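4.2 Turnout at the Madport hearings

We came to the Madport road-fee protests expecting a fairly simple story, and I should say at the start of this section that the people we met were generous enough to talk us out of it. Of the 243 residents who returned our October questionnaire, 88 had spoken at a public hearing before the fee was ever proposed, and many of them were old hands at writing to the county – some had kept the replies. 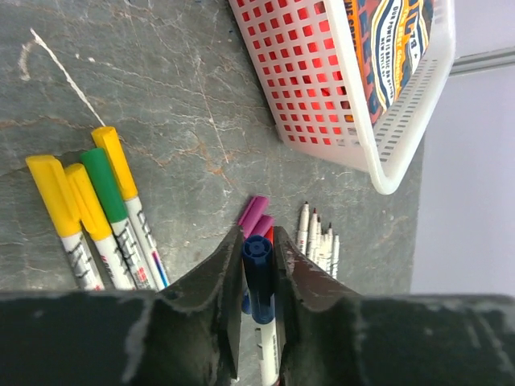
Pirihi Group for the Study of Local Protest
Figure 2. Markers, one of them held in a two-fingered gripper.

It would be easy to read the convoy to the county building as a sudden burst of temper, and the newspapers did. Després, who sat through both evening hearings with us, heard something slower and more patient in the testimony. Drivers from Orkis talked about the bridge closure, and then about the school route, and only after a good long while about the fee itself. We coded each complaint by the office it was aimed at, and the county board came up far more often than the state did – a pattern we take up again in the next section, where we turn to the Emel petition.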